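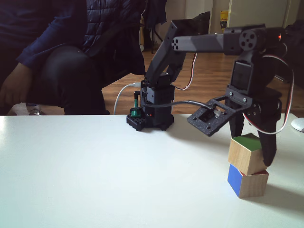 Student projects / Second year / Design and Materials

Drying times of water-based finishes on small wooden toys

Shih-chieh Wan and Tadeusz Krawczyk

Introduction
Wooden toys are often sold with a clear finish. Makers want one that dries quickly, stays smooth and does not chip at the corners. We compared 2 finishes, Pevinano and Boslow, on plain beech blocks.

Method
We cut 153 blocks from the same plank and sanded them by hand. Blocks with knots were used for practice only. Each finish was brushed on in a thin coat and left in the workshop with the windows shut. We touched a hidden face every half hour and noted when it no longer felt tacky. A second coat went on the next morning. After 6 days we rubbed each block with a damp cloth and dropped it on a concrete floor from desk height.

Results
Pevinano dried first in every batch. Boslow took longer but gave a more even surface – the brush marks had mostly gone by the second coat. Corner chips were more common with Pevinano, mainly where the sanding had left a sharp edge. The damp cloth made no difference to either.

Problems
The workshop heating went off one Sunday in April, so one batch of Boslow had to be done again. Our brushes also shed hairs. We would use foam pads next time and round all the edges before coating.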